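Newsletter > Building Notes > Interiors

Filed under: Surfaces & Finishes, Maintenance

Painted plank linings: movement, fixing and recoating

Most of the questions that reached us after the September issue concerned vertical plank linings with a thin or washed finish. The Grommont workshop has lined several small rooms this way, and Lucienne Barbier has kept notes on how the boards behaved. What follows is drawn from those notes and applies to solid softwood boards indoors. It does not apply to sheet products with a printed or grooved face.

Wood changes width with the moisture content of the air. Change along the grain is small enough to ignore in a room of normal height. Change across the grain is not, and a wall of vertical boards adds it up from one corner to the other. If the boards are pushed tight in dry winter air, they will press against each other by late summer and the wall may bow off its battens. If they are fixed in humid weather without conditioning, the seams open once the heating comes on.

Boards should be stacked with spacers in the room where they will be used. Two weeks is the minimum at Grommont, with the heating at its usual setting. The Flultgate rooms were lined after 16 days of conditioning and the seams have stayed even on all but the north wall, where the battens were fixed over fresh plaster.

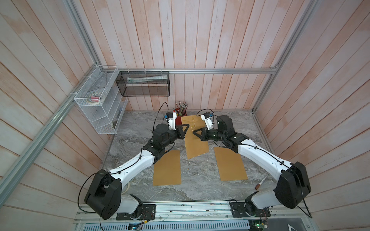
Pink-and-white wooden plank walls with a gray marble-patterned tabletop.

Battens run horizontally behind vertical boards. Leave a gap at the floor and ceiling for air to pass behind the lining, and cover it with trim fixed to the wall only. Trim nailed through into the boards holds them in place and causes splits near the ends. One fixing per board at each batten is enough for narrow boards. Wide boards take two, set in from the edges.

On washed finishes, the main fault is uneven color at the seams. A wash is thin and collects wherever there is an edge. Coat the edges before the boards go up, let them dry fully, and then coat the faces in the direction of the grain, finishing each board from end to end before starting the next. If the edges are left bare, the first dry season shows a raw line at every seam. Touching in the line afterward leaves a darker band on the face, and we have not found a good way to remove it short of sanding the whole board.

Streaking is a matter of taste and of dilution. Barbier mixed her test washes in small lots and found that 19 percent added water by volume gave a visible grain with no runs on a vertical face. Higher dilutions ran at the knots. Record the proportion used and keep a labeled sealed jar, as a second batch mixed by eye will not match.

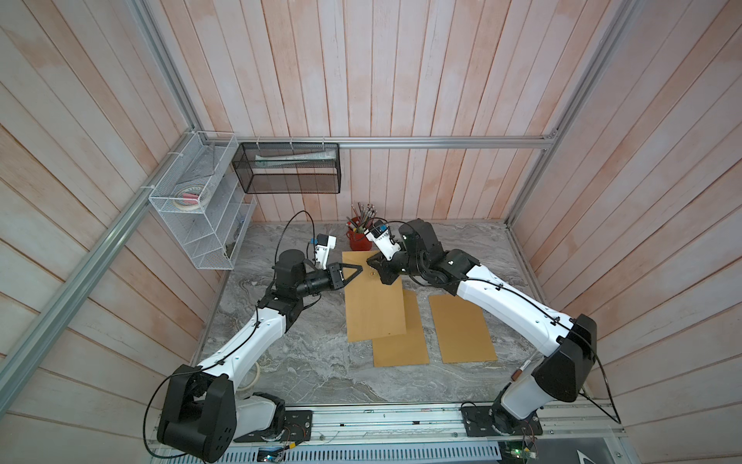 Recoating depends on wear. Walls that are only dusted can be left for years. Walls near a sink or work surface need a clear topcoat, and the topcoat should be tested on an offcut, as some products turn pale colors yellow. We compared Closuver matte and Texier satin on the same board. Closuver kept the color closer to the original, but it marked more easily under a damp cloth. Texier cleaned well and showed every lap where the brush had stopped. Neither was tested under strong sunlight.

Clean with a barely damp cloth, top to bottom, and dry the seams with a second cloth. Abrasive pads cut through a wash in a few strokes.

Readers with a moisture meter are asked to send readings along with the board width and the month of fixing. The table of results will be updated in the next issue.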